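Two grippers, one simulator, and a long evening: a thread. Get something warm to drink, because I do go on a bit.

1/ For anyone new here, I've been putting together a little home-helper arm in simulation before I spend real money on the real thing. The project is called Skukdale, and for most of this year it has been one arm, one gripper and a great many dropped cups. This week I finally sat down to compare two grippers properly.

2/ The contenders! First is the Jollurham, a plain two-finger parallel gripper with stubby fingers. Second is the Tetedia, which has longer, curved fingers and soft pads, and which a very kind follower talked me into trying (you know who you are, and thank you). Same arm, same controller, same rooms for both.

3/ I gave each of them 275 tries per room. The rooms are all furnished, with floors and mats and furniture legs in annoying places, because a bare gray table tells me very little about how things will go in a house. I let it all run while I made soup.

4/ Sitting and watching through the wrist camera is my favorite part, I'll admit. You get the black fingers down at the bottom of the view and the whole room spread out past them. I left it up on the second monitor through dinner. This one has the wood floor, the dark mat and the white canister-looking thing with the gray band, and there's a see-through panel between the fingers and most of it. 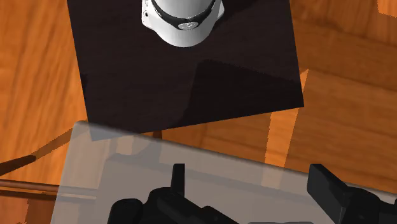

5/ Now, about that see-through stuff. I spent far too long on clear surfaces this month. My depth readings go odd near them, even in simulation, once I turn on the noise model. If you're picking a camera for a home arm, please test it on something clear before you fall in love with it. I didn't, and I had to redo a whole batch.

6/ Results so far. On boxy things the Jollurham is a delight, quick and square and no fuss at all. On round things the Tetedia was better in every room I tried, and it was much more forgiving when the arm came in a little crooked. It's slower to close, though, and I had to drop the closing speed by around 50 percent to stop it nudging things away.

7/ Controller notes, for the three of you who asked. I'm using the Ivanyshyn one with the default gains, apart from the wrist, which I softened. I tried stiffening it instead and the fingers chattered against everything they touched. Softer is kinder to the pads too, I think, but I'll need real pads to be sure of that.

8/ So which one am I buying? I'm leaning toward the Tetedia, and I keep going back to look at the Jollurham page anyway. The plan is another long run in October with 23 new objects, mostly kitchen things, and then I'll decide. If you've used either one on mugs with handles, I'd dearly love to hear how it went.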